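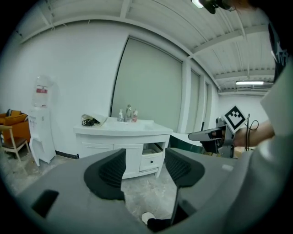

Professional wrestling tournaments

Gbeho League

The Gbeho League is a round-robin professional wrestling tournament for tag teams, promoted by Starureo and held each March in Stelteren. Entrants are divided into 2 blocks, and the winners of the blocks meet in a final on the closing night. The winning team receives the Gbeho Shield and a match for the Starureo Tag Team Championship at a later event, unless it already holds the title.

The tournament is named after the Gbeho hall in Stelteren, where the first edition was held. It should not be confused with the Gbeho Night events, which are single cards run by the same promotion at the same hall and have no points system.

Background

Starureo was a singles promotion for its first several seasons. Tag team matches appeared in the middle of its cards, usually with partners put together for the evening, and there was no tag team title. The promoter, Teun Declercq, had worked as a referee before he began running shows, and he drew up the first set of tag team rules for the promotion himself. These were printed as a two-page sheet and handed to wrestlers on arrival. Most of the sheet dealt with the tag rope, the count for illegal double-teaming and the conduct of the partner on the apron.

A knockout tournament was planned first. It was given up at the booking stage, as it left half the teams without a match after the opening night while the hall had been hired for the full run. The round-robin form was adopted in its place. The Starureo Tag Team Championship was created after the first league, and the winners of that league were recognised as the first champions without a further match. Later winners have had to challenge for the belts in the usual way.

Format

Each team wrestles every other team in its block once. Matches are decided by one fall, which may be scored by pinfall, submission, count-out or disqualification. The time limit for block matches is 22 minutes. The final has no time limit.

The original limit was 20 minutes. It was lengthened by 2 minutes from the second edition onwards, after several block matches in the first had ended as draws with one team covering the other. The timekeeper announces the time at five-minute intervals and again when two minutes remain. The odd length of the limit has been kept ever since and is used nowhere else on Starureo cards, where ordinary matches have a limit of 15 or 30 minutes.

Block matches are shared out over the tournament so that no team wrestles on more than two consecutive nights. Teams without a league match on a given night may be used in six-person or eight-person matches on the undercard. Results of these have no bearing on the standings.

Evening cards start at 7.30 pm. An afternoon card was tried during one edition, with a bell time of 2 pm, and was not repeated.

Points

A win by pinfall or submission is worth three points. A win by count-out or disqualification is worth two. A draw gives one point to each team, and a loss gives none. A double count-out or double disqualification is scored as a loss for both teams.

The lower value for a count-out win was brought in with the third edition. Under the earlier rule all wins had counted the same, and one team had reached the final with more count-outs than falls.

Where teams finish level, the following tests are applied in order:

Result of the match between the teams concerned
Greater number of wins by pinfall or submission
Shorter total time of matches won
A deciding match, held before the final on the closing night

The deciding match has been needed once. It was held under the block time limit, with the provision that the referee would name a winner if time ran out. It ended in a pinfall and the provision was not used.

Tag rules

The league uses a stricter version of the ordinary Starureo tag rules. The partner on the apron must hold the tag rope when making a tag, and the referee must see the hands meet. A tag made while the referee is facing away does not stand, even if the official outside the ring saw it. After a tag, the outgoing wrestler has a count of five to leave the ring. The count is not restarted if that wrestler re-enters.

Only the legal wrestlers may score or suffer a fall. If a pin is counted on the wrong wrestler, the match continues. This has happened in a block match in the Stimotham section of the draw, where the bell was rung in error and the teams were called back to the ring.

Tag ropes were at first cut from whatever cord was to hand and differed from corner to corner. A fixed length has been used since the fourth edition. It is tied to the top turnbuckle and must hang on the outside of the post.

Blocks and selection

The blocks are called the Stelteren Block and the Stimotham Block. The names refer to the two towns in which Starureo holds its regular shows, though teams are not placed according to where they live or train. The reigning tag team champions are placed in the Stelteren Block and the previous league winners in the Stimotham Block. Where the same team has both distinctions it goes into the Stelteren Block, and the previous runners-up go into the other. The remaining places are filled by the promotion, which publishes the full line-up before the first night.

Teams must be named in advance and cannot change their membership once the first bell has rung. An injured wrestler may not be replaced. If one member of a team is unable to continue, the team forfeits its remaining matches, with two points awarded to each opponent still to be met. Matches already wrestled are left in the table.

There is no division by sex. Intergender teams have been entered since the second edition, and they are subject to the same rules as the rest.

Venue

The Gbeho hall has a flat floor, a raised stage at one end and a balcony on three sides. The ring is set up in the middle of the floor for league cards. For Gbeho Night events it stands nearer the stage, which allows more seating on the floor but closes the rear rows of the balcony. Entrances are made from the stage. The two teams in a match use opposite stairs, with the block leaders, or the team placed higher in the table, entering last.

The hall's wooden floor does not allow barriers to be bolted down. Free-standing barriers are used, and wrestlers are forbidden to throw opponents into them. Breach of this rule is treated as a disqualification in league matches.

One opening night was moved to Stimotham when the heating in the hall was under repair. The block names were left as they were.

Notable matches

The longest match in the tournament's history is the final of the fifth edition, in which Nouhaila Badawi and her partner retained their position as reigning winners. The match was decided by submission. Badawi had been the legal wrestler for most of the closing stretch, her partner having been counted out of the ring area and helped to the corner by the outside official. The referee's ruling that a single wrestler could go on alone was questioned at the time by the opposing corner. The rule sheet did not cover the point. It was amended before the next edition, and now states that a team reduced to one able member during a match may continue at the referee's discretion.

Badawi has wrestled 126 matches for Starureo in all, counting singles and tag team bouts. She has entered the league with two different partners and won it with both. She trained at the promotion's school in Stimotham and later taught the beginners' class there. Her usual finishing hold is a seated double armlock, which she adopted after her first league.

The shortest block match ended in a roll-up directly after the opening bell, when one team attacked before the introductions were complete. The referee had called for the bell to bring order. Declercq upheld the result the same evening on the ground that the bell had been rung and both legal wrestlers were in the ring.

The Gbeho Shield

The Shield is awarded in the ring after the final. It is a single object held jointly by the two winners, and it must be returned before the next edition. The names of winning teams are added on small plates around the rim. It is not defended, and Starureo does not list it among its championships. A team may carry it to the ring during the year but may not use it as a weapon, an act which led to a disqualification in a title match in Stimotham and to a dent near the lower edge. The dent has not been repaired.

Broadcast and records

Early editions were filmed from a single fixed position on the balcony and sold on disc at the hall. No recording survives of the second night of the first edition, and match times for that night are taken from the timekeeper's notebook. Later editions have been filmed from the floor as well as the balcony, with commentary added afterwards.

Starureo's own results pages give times to the second. Times printed in programmes are rounded to the minute and may differ, mainly in the case of matches that ended close to the limit. Where the two disagree, the results pages are followed in the league table.

See also

Starureo Tag Team Championship
Gbeho Night
Round-robin tournament
Tag team match rules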